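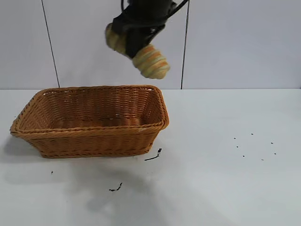

Whether a machine can do a household chore depends a lot on how the chore is written down. "Tidy the table" sounds like one job, but when we tried to list what it involves we ended up with two quite different ones: picking up things that have been left out, and dealing with what is left on the surface afterward. Our project looked mostly at the first. The test station has a white tabletop against a white wall, a gripper with two padded, ribbed fingertips that comes down from above, and a woven basket with sloping sides and a thick braided rim. The small black specks to the right of the basket belong to the second job, and none of our tests covered them.

Background

Our group chose this topic in February after a visit to the Trovbridge store, where shelf returns are still sorted by hand. Staff there collect items that customers have left in the wrong aisle, drop them into baskets and carry the baskets back. At home the same work is done with toys, socks and mail. We wanted to know how far a fairly simple arm could get with the "put it in the basket" part, and where a person would still have to step in.

Method

The arm was programmed in the Dekthorpe lab using Hatura, the teaching software supplied with the course. We used 24 household objects. They included a rolled pair of socks, a sponge, a wooden spoon, a plastic cup, a tennis ball, a folded dish towel, a set of keys and a paperback book. Each object was placed on the right side of the table, and the arm had to pick it up, carry it over the rim and let go. A trial counted as a success if the object ended up inside the basket without anyone touching it.

We ran 465 trials. The order of the objects was shuffled between sessions. The basket position was marked in the software, and we checked it before every session - moving it even slightly changed the results.

Results

The arm succeeded in 244 of the 465 trials, a little over half. Soft objects did best. The socks and the sponge squeezed between the fingertips and stayed there, and a poor grip was usually good enough. The tennis ball was also reliable once we slowed down the approach.

Flat and thin objects were the main problem. The keys lay too low for the fingertips to get under them, and the towel often came up by one corner and dragged. The paperback could be gripped only when it was standing up, and people do not usually leave books that way.

The second most common failure was at the rim. Long objects such as the spoon caught on the edge and were knocked back onto the table. We raised the carrying height, which helped, but each trial then took longer. On two occasions the basket itself was pushed out of place and we had to stop the session.

Discussion

For comparison, one of us cleared the same objects by hand. It took less time than the arm needed for three of them. A person also does several things we had not thought of as skills before this project: scooping up keys with the side of the hand, sliding a book to the table edge to get hold of it, or pulling the basket closer.

A slow machine could still be useful if it works while everyone is out. The trouble with our success rate is that somebody has to come back and finish, and has to check what was missed. The Kubiak report on store automation, which we read for the course, makes a similar point about shelf work.

Crumbs and specks would need a different tool, such as a brush or a small vacuum. Padded fingertips of this size are meant for larger things. A full table-clearing system would need both tools and some way to decide which one to use.

Limits of the study

We tested one basket, one table and one kind of gripper. Objects were placed singly, so we cannot say how the arm would manage a pile. The lighting was kept even, and a patterned tablecloth would probably make it harder for the software to find things.

Next steps

If the project continues next term, we would like to test a lower basket, let the arm slide flat objects before gripping them, and run the trials again with two objects side by side. The trial sheets and Hatura settings are in the course folder for any group that wants to use them.

Submitted Thursday, April 19, 2018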